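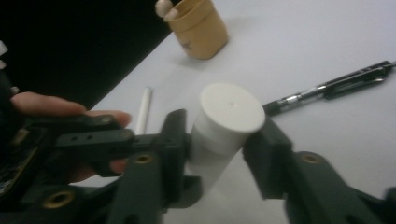 Small cups for short sticks: does this keep a table tidy or just look tidy?

Posted in Home & Workroom > Storage

Dexter Park
I keep reading that the fix for a messy work table is one small cup in the middle and everything long and thin goes in it. The Prarkside newsletter pushed it again in November. I don't buy it. Short white sticks are the worst thing to store this way. If the cup is deep you go fishing for them, and if it's shallow they lean over the rim and take the cup with them. Has anyone kept this up for more than a week?

Dragica Stan
Going on a year with a Leka cup. Works fine. You're overthinking a cup.

Dexter Park
A year with how many sticks in it, though? Everybody's cup works with one.

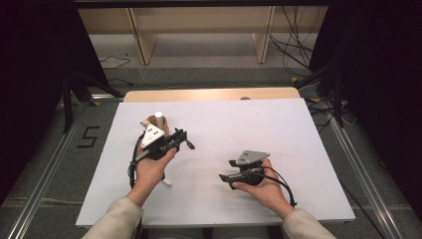

Sumaiya Sikder
One or two is all a cup that size should ever hold. People treat it like a trash can for anything narrow and then blame the cup. I had a flat tray before, the Edton one, and the sticks slid from end to end every time I bumped the table. Drove me nuts. I'd take a cup over that any day.

Pylyp Zakharchenko
Disagree on the tray. Put a strip of felt in it and nothing slides. Also you can see what you have. With a cup you see tips.

Sumaiya Sikder
Felt collects chalk dust. Have you ever tried to get it out?

Pylyp Zakharchenko
I shake it outside. Takes 30 seconds.

Leobardo Chávez
What's the surface? Nobody asked. A round cup on something slick and white is a different story from a round cup on bare wood. I have a Fliker board on my bench and everything walks across it. 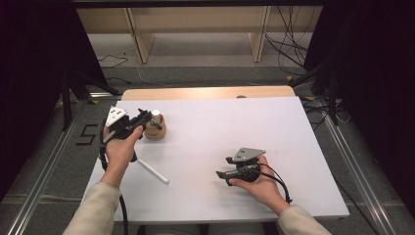 Dexter Park
My beef is still with the second stick. The first one always makes it into the cup, I'll give Dragica that. It's the next one that ends up on the table, and then you work around it until you forget it's supposed to live anywhere. Same thing here: one standing up in the cup, one lying at a slant on the white board. Leobardo, there's your surface too, a white board on top of a light wood table, with the curved back edge of the wood showing behind it. If a cup can't hold on to two sticks I don't see what I gain over leaving both out.

Dragica Stan
So pick it up and put it in the cup?

Dexter Park
That's a habit. I was asking about storage.

Leobardo Chávez
Could try moving the cup closer to whichever hand is free. Mine used to be at the back edge and I never reached for it. I'm not promising anything. And stick something grippy under the board before you go buying trays.

Pylyp Zakharchenko
Tray with felt. I'll keep saying it.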